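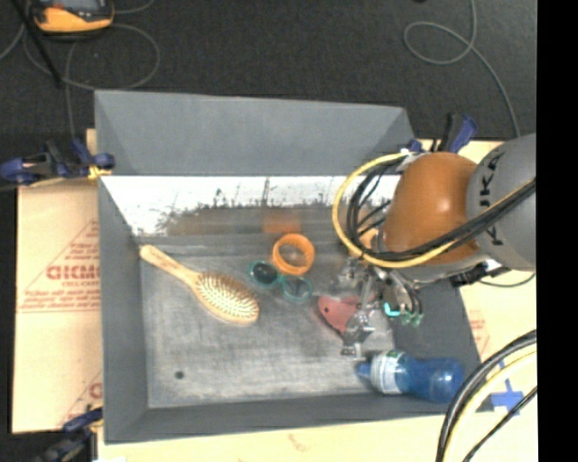

Relatório de progresso ao financiador
Projeto Kemstead: triagem de objetos domésticos doados
Período: segundo trimestre de atividade
Entidade executora: Gistance

1. Situação geral

O trabalho do trimestre concentrou-se na bancada de triagem e na definição das categorias de objetos pequenos. A bancada está montada e em uso desde outubro. O guia de categorias vai na segunda versão e a formação da equipa da tarde ficou concluída. Continua em atraso a etiquetagem das prateleiras de saída, tratada no ponto 5.

2. Bancada

A caixa de triagem é cinzenta, aberta em cima e com as paredes interiores inclinadas, o que deixa os objetos mais juntos no fundo e à vista de quem trabalha. Assenta numa mesa de madeira clara e está presa com grampos azuis. No trimestre anterior a caixa deslizava quando se mexia nos objetos mais pesados, e a fixação resolveu o problema. O custo dos grampos foi imputado à rubrica de pequeno equipamento, sem alteração do total aprovado.

A parede do fundo da caixa tem uma faixa escura de sujidade na parte de baixo. A limpeza desta peça não constava do plano de manutenção e passa a ser feita às segundas-feiras, antes da abertura. O fundo interior, de um cinzento manchado, mantém-se utilizável.

3. Categorias e lotes de ensaio

O guia prevê 7 categorias. Para as testar usamos lotes pequenos e misturados, com objetos de forma e material diferentes. Um lote típico junta uma escova de cabelo de madeira com cerdas claras, uns óculos de proteção verde-azulados de lentes redondas e escuras, uma argola de plástico cor de laranja e uma garrafa de plástico azul, com tampa também azul e faixa de rótulo branca.

A escova entra em higiene pessoal e segue para inspeção das cerdas. Os óculos foram discutidos mais do que o previsto: a primeira versão do guia punha-os em desporto, a segunda põe-nos em acessórios, com verificação das lentes. A garrafa vai para recipientes. A argola cor de laranja ficou em diversos, tal como as peças planas e pequenas para as quais não temos descrição melhor, por exemplo uma peça rosa-avermelhada em forma de cunha que aparece nos mesmos lotes.

A categoria de diversos recebe mais objetos do que gostaríamos. Propomos dividi-la em duas no próximo trimestre, separando as peças soltas de brinquedo das restantes. A alteração obriga a rever a folha de registo, mas não exige material novo.

4. Lotes processados

Foram concluídos 50 lotes de ensaio. Em 20 deles houve pelo menos uma divergência entre a categoria atribuída na bancada e a atribuída na verificação. A maior parte das divergências é anterior à segunda versão do guia. Os casos que persistem dizem respeito a recipientes com rótulo, que a bancada por vezes encaminha para higiene pessoal por causa do conteúdo original.

A verificação é feita pela Tsuji, nos termos do acordo de parceria, e os registos estão disponíveis para consulta.

5. Atrasos e riscos

As etiquetas das prateleiras de saída foram encomendadas à Vendumo e chegaram com a numeração da primeira versão do guia. A reimpressão está pedida. Até lá usamos etiquetas manuscritas, que servem para o volume atual mas não para a fase seguinte.

A iluminação sobre a bancada precisa de correção. A luz forte na parede do fundo provoca reflexos e dificulta a leitura de rótulos desse lado. Vamos experimentar um difusor antes de pedir uma luminária diferente.

6. Próximo trimestre

Divisão da categoria de diversos e revisão da folha de registo.
Substituição das etiquetas provisórias.
Ensaio do difusor na bancada.
Início dos lotes com têxteis pequenos, que até agora ficaram de fora.

Não pedimos reforço de verba. Pedimos autorização para transferir o saldo da rubrica de deslocações para a de consumíveis, conforme o quadro enviado em anexo.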